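Skiltodo opens orders for Bozsik two-arm bench handling kit

STESTHAM, October 6, 2022 - Skiltodo today opened orders for Bozsik, a two-arm handling kit for teaching and small research laboratories. The kit moves glassware, tip boxes and tube racks on an ordinary bench and is supplied with arms, grippers, controller and a library of taught routines. Deliveries begin in March.

Bozsik is intended for rooms where a full liquid-handling station cannot be justified. It does not need a dedicated deck or fixed nests. Items stay where staff normally keep them, and the operator records their positions during set-up by guiding each gripper by hand. A stored layout can be recalled at the start of a shift and corrected item by item if something has been moved.

Handling

Each arm carries a black two-finger gripper. Grip force is set per item and saved with the routine, so that a thin-walled beaker and a loaded tip box can be handled in the same sequence without a change of fingers. The arms may be run together or separately. In separate mode one arm holds its position near the bench while the other completes a move.

The standard library contains 57 routines. They cover lifting and placing beakers, moving racks, opening hinged lids and returning hand pipettes to a stand. Customers can edit any routine or record their own through the controller, which runs in a web browser and needs no separate licence.

Open vessels are moved under a speed limit that depends on the fill level entered by the operator. The limit can be lowered but cannot be switched off.

Trial at Osport

A pre-production kit was run for 14 weeks at the Osport teaching laboratory, where it was used to lay out and clear benches between practical classes. It completed 1336 logged moves, of which 847 involved glassware. Stops were recorded by cause, and the most common was an item placed outside its taught position. As a result, the production version checks finger position on closing and pauses if nothing is held.

The trial bench had a matte black top. Its working layout included a single-channel pipette on a blue-barred stand, a glass beaker, a pink tip box and a clear acrylic rack of test tubes, with a second beaker carried by the right gripper.

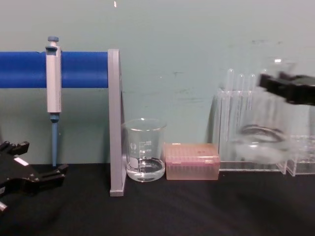

Supply and support

Bozsik is sold as a complete kit or as a single arm with the option to add the second later. Both versions include one day of installation and operator training on site. Spare fingers are stocked at Stestham and can be fitted by the user with the hex key supplied.

The kit is not suitable for use inside a biological safety cabinet or with flammable solvents. A full list of tested labware, the bench load requirements and the trial log summary are available from Skiltodo on request.

Enquiries: Skiltodo sales office, Stestham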